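Zuritz Hand Module – Set-up Guide
Section 6: Thin rigid objects (cards, tickets, key cards)

6.1 Scope

Read this section before assigning the hand to any task that involves a card. It covers picking up, holding, turning and presenting a flat card with rounded corners. Paper sheets, envelopes and folded leaflets are dealt with in Section 7.

Card handling is often the first chore asked of a general-purpose hand, at a hotel desk, a ticket gate or a goods-in counter. It is a small job for a person and a slow one for a machine. In the Trudesby trials the hand held a card steadily once the grasp was set. Most failures came earlier, at pick-up, or later, when the card had to be turned to face the reader. Plan your installation with these two steps in mind.

The hand is rated for supervised use only in this task class. Unattended card handling is not supported in the current release.

6.2 Before you start

1. Check that the Nolivach controller is switched on and that the status page shows no finger faults.
2. Wipe the fingertips with a dry, lint-free cloth. Do not use polish or hand cream remover. Both leave a film that lets a glossy card slide.
3. Look over the ribbed sections for splits or trapped dirt. Replace a split section before going on.
4. Check that cables near the hand can move freely through the full range of the wrist.
5. Load the grasp profile named Flat-Pinch. Do not edit the default profile – save a copy first.

CAUTION: Keep your own fingers clear of the joints while the profile loads. The hand closes and opens once without further warning.

6.3 Setting the grasp

1. Place the card in the holder with its long edge towards the palm.
2. Select Teach, then Approach. The hand stops 50 mm from the card.
3. Lower the upper finger until its tip meets the printed face. Contact should be made with the rounded pad.
4. Bring the lower finger up beneath the card. It need not be parallel with the upper finger.
5. Raise the grip force one step at a time until the card no longer shifts when touched lightly at one corner. Stop there. Further force bends the card and shortens the life of the pad.
6. Select Store.

Upper fingertip on the printed face, first and last views; hand hardware at close range, middle view.
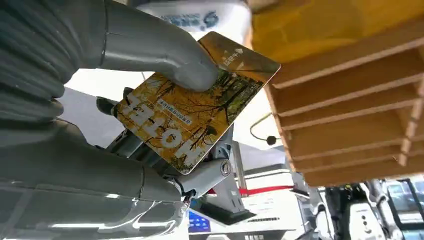
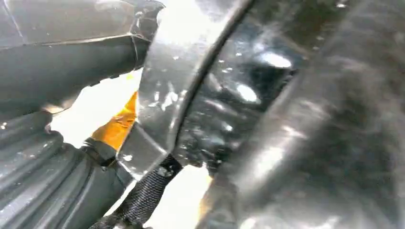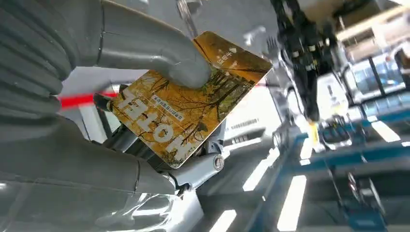

7. Run the stored grasp 10 times with the same card. Accept the setting only if every run ends with the card held. If two runs fail, return to step 3 and move the contact point towards the middle of the card.

NOTE: A grasp taught with one card should not be assumed to work with another. Thickness, coating and wear all change how the card behaves. Teach each type separately and give each its own profile name.

6.4 Turning and presenting the card

The hand can hold a card at almost any angle, but it does not know which angle the reader needs. This must be taught.

1. Move the arm to the reader by hand guiding. Keep the speed limit at Low.
2. Turn the wrist until the card faces the reader in the direction printed on the card or on the reader housing.
3. Check that no finger lies between the card and the reading area. If one does, teach a new grasp nearer the opposite end.
4. Store the position as Present.
5. Store a second position, Withdraw, clear of the reader and of anything beside it.

CAUTION: Glossy cards reflect overhead lights. Strong glare can hide the card edge from the wrist camera and cause the hand to report a lost object while still holding it. Fit the matt shade (part of the Ma accessory kit) or move the station.

Regrasping – shifting the card within the fingers without putting it down – is available as a trial feature and is switched off by default. Results vary a good deal. Where the card must be turned over, use the holder: set it down, release, approach from the other side and grasp again. Allow for the extra time when planning the cycle.

6.5 What the task class does not include

The following remain work for a person:

Picking a single card from a loose pile.
Taking a card from a wallet or a sleeve.
Accepting a card from someone's hand.
Judging whether a card is damaged, expired or the wrong one.

Attempts to build these steps from stored grasps will run, but they fall outside the warranty for the finger pads.

6.6 Faults

Card slips during travel: clean the pads, lower the travel speed, then raise the grip force by one step.
Card rotates about the fingertip: the contact point is too near one end. Repeat 6.3 from step 3.
Lost object reported, card still held: see the caution on glare in 6.4.
Hand will not open after Present: press Release on the controller and hold it for 2 seconds. Do not pull the card out.

For pad wear limits and replacement, go to Section 11.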